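Trurnness Dome Pendant Lamp, Black – review after 12 months

Rating: 4 out of 5

I bought these lamps last October for our shared workroom, and I promised to Yasmine Bensaid from the shop that I would write my opinion when I had used them for one year. I am not an electrician, so please read this as the opinion of a person who sits under them every day.

First, what you receive. The lamp comes in a flat box with the shade, the cord, the ceiling cup and a small bag with screws. The bulb is not included. The shade is black outside and white inside, and the paint on mine was clean, without drops or thin places. The instructions have only drawings, no text. For me this was good, but Fotini Christodoulou, who helped me to choose, found drawing number seven impossible to understand. It shows how to shorten the cord, and I must agree that the arrow points to the wrong side of the clamp.

The installation was made by Santeri Hakala, who has done other electrical work for us. He told me that the ceiling cup is the weak part. It closes with one screw on the side, and if your ceiling is not perfectly flat there stays a thin dark line between the cup and the ceiling. We have this line at one lamp. From the floor you will notice it only if you look for it, and unfortunately I look for it. He also said the cord clamp should be tightened a second time after a few weeks, and he was right. One shade had come down by the width of a finger.

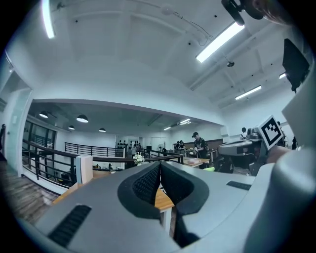 The light of a dome lamp goes down and very little goes to the sides, so you should think well about what other light you have in the room. I made this mistake at home with an older Covum lamp – the table was bright and the rest of the kitchen was like evening. In a large room it is easier. Our ceiling is white with beams in the upper part, and it has long fluorescent tubes, while the Trurnness lamps hang under the lower, darker part with the curved edge. The tubes give the general light and the pendants make this lower part warmer and more pleasant to sit under. If we had only the pendants, I think it would be too dark for reading small print between them. If we had only the tubes, it would feel like an office, and Styliani Economou would complain again about her eyes.

About the bulb: the shop recommends 10 watts LED and I find this correct. I tried a stronger one for a few days and it was unpleasant when you looked up from a chair. The shade is not very deep, so with a clear bulb you can see the bright part from some places. Take a frosted bulb. The price difference is small.

Cleaning is simple but you must do it. Dust on a black shade is visible in the morning, when the sun comes low through the windows. I use a dry cloth first and then a damp one. Do not use the glass spray, it leaves stripes on the matte paint and I needed much time to remove them.

One lamp started to make a quiet humming sound in spring. I wrote to the shop, they asked me to try another bulb, and the sound disappeared. So it was the fault of the bulb. The answer came in 48 hours and it was polite.

What I do not like: the ceiling cup, the drawing for the cord, and that the cord exists only in black. For a white ceiling I would prefer to have a choice. Jong-dae Yeo bought the similar model from Stenduvis for his studio, and there you can order the cord in white, but the shade is thinner and it already has a small dent.

I would buy the Trurnness again for a room with a second source of light. For a small kitchen with one lamp only, I would look for a shade from glass.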